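Second-hand dough sheeter - Cito or Paju?

skernine_bakes
16 Sep 2019
Hi all, I'm after a reversible sheeter for my little bakery (croissants mostly, a few puff pastry bits at Christmas) and I've got it down to two used ones.
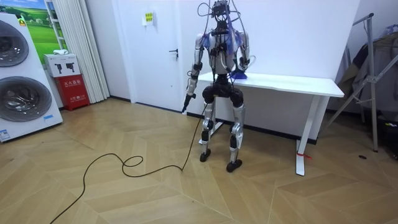
The Cito is 2000 euros with new belts, the Paju is cheaper but the scrapers look tired to me. I need to decide before October, as that's when the café orders start up again. Anyone had either?

crumbline603
Cito, every time. Mine's done four years of daily laminating and I've only changed the belts once. Do check the rollers for nicks though!

Justinas Dambrauskienė
I'd go the other way. Scrapers are cheap and you can fit them yourself in an evening. The Cito I had never held its thickness setting - I'd set 3 mm and get something else by the last pass.

crumbline603
Sounds like yours wanted adjusting, mine's spot on.

Justinas Dambrauskienė
Had it adjusted twice. Sold it and bought a Clova in the end.

skernine_bakes
Oh dear, now I'm more confused than before! I'll ask if I can bring some dough along and try the Cito first. Does anyone know if the Paju runs on single phase?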